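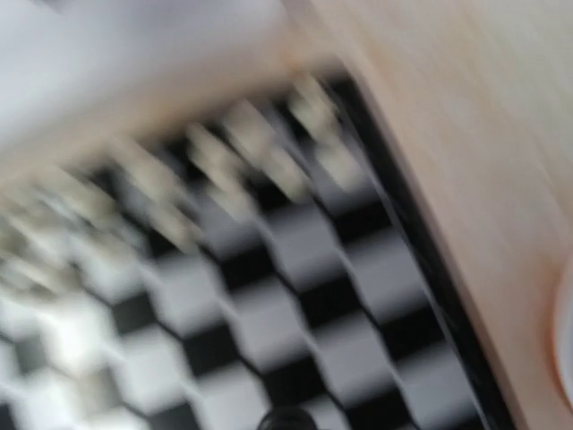
The white pieces on the back rank of a black and white board.

Questions People Ask Me About the Club

I get the same handful of emails every month, so I finally sat down and typed up my answers. If yours isn't in the list, write to me and I'll probably add it.

Do I need to know how to play before I come?

Nope! If you know how the knight moves you're ahead of where I was when I joined. Genalyn Javier sits at the table nearest the door and she'll teach anyone the rules in one evening. By the end of it you'll have played a whole game, badly, and that's fine.

Where are you exactly?

Upstairs at the Marquez building, over the print shop. The street door sticks, so give it a good shove. The stairs are steep and there's no elevator, which I know rules some people out. We meet at the Flotley library branch once a month for that reason, in the ground floor reading room, and the library nights are on the same calendar as everything else.

What does it cost?

Your first 4 visits are free. After that it's $44 a year for adults and half that if you're under eighteen or in school. You can pay by check or cash at the desk. We don't take cards yet (I keep saying I'll look into it).

Can I bring my kid?

Yes, please do. Under ten we ask that a grown-up stays in the room – you don't have to play, and plenty of parents bring a book or do their bills in the corner. Kids play adults here all the time. I lost to an eight-year-old in July and she offered me a rematch in front of everybody, which was nice of her.

How strong are the players?

All over the place. Virgilio Padilla has played tournaments most of his life and will take you apart if you ask him to. I've been hovering at a rating of 810 for what feels like forever, and there are several of us down here who have a great time. If you tell whoever's at the desk how long you've been playing, they'll try to find you somebody close.

Do you use clocks?

On regular nights only if both players want one. On ladder nights, yes, thirty minutes each. If you've never used a clock, ask for a practice game first, because you will forget to press it. Everybody does for a while, and the other person is allowed to sit there and let your time run. Most of us will point at it.

What's the ladder?

It's a list of names on the wall. You can challenge anyone up to three spots above you, and if you win, you take their place and they drop one. If you draw, nothing moves. Reynaldo Dela Peña keeps it up to date, and he wants both players to come and tell him the result, together, before either of you goes home. There were 57 names on it last I looked, but some of those folks haven't been seen in ages and he's going to trim it over the holidays.

Touch move, yes or no?

On the ladder, yes. If you touch a piece on purpose you have to move it, if it has a legal move. If you just want to straighten one, say "adjust" first. In friendly games you and your opponent can agree on whatever you like, but agree before you start! I've heard some very quiet, very polite arguments that went on for half an hour.

Can I bring my own set?

Sure, as long as the pieces are the standard shape. Themed sets are fun but hard to play a serious game on, so we keep those for the December party. Put your name under the board. We have a shelf of left-behind bishops and pawns and I can't match any of them to anything.

Is there food?

Coffee and tea, and usually something sweet. Please don't eat over the boards. Crumbs are one thing, powdered sugar is another.

Which book should I start with?

People get worked up about this one. My answer is to pick any beginner's puzzle book from the library and do a few pages a day. I skipped puzzles for years and read about openings instead, and I'd still hang my queen on move twelve. Aileen Tolentino runs a small lending box by the coffee, so you can try a book for a couple of weeks and bring it back.

Do you close for weather?

Sometimes. If the schools close, we close. Otherwise check your email after lunch – I send a note if we're calling it off, and if you don't hear from me, we're on.

Who do I talk to if there's a problem?

Me, or Honeylyn Pascual if the problem is me. She's there most nights and her number is on the card by the sign-in sheet.

Last updated November 2019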